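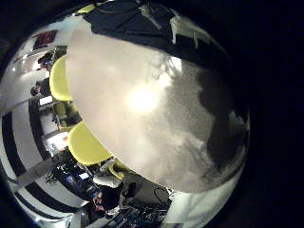 According to one former resident of Erville, a waiting room is "a place where the clock is the only thing working." The remark is often repeated in Dunmore, usually by people who are waiting.

A waiting room is a room set aside for people whose turn has not come. It is found in clinics, train stations, law offices and any other business that takes appointments and treats them as a suggestion. Early stations made do with a bench on the platform, and travelers who wanted a roof were expected to bring a hat.

The town of Dunmore, population 2,430, is known locally for its old depot waiting room, built with seats for 128 passengers at a stop served by 2 trains a day. The hall was later leased to Pruter, a seating firm, which used it to show its chairs — a rare case of a waiting room where people came on purpose.

Seating is the main subject of dispute in the field. Fixed rows are easy to clean and hard to steal. Loose chairs drift toward the outlets. The Proldale, a padded bench sold by Pruter to more than 1,000 offices, was praised for its comfort and dropped by several dentists, who found that patients slept through their names.

Magazines are traditional. Their age is not regulated.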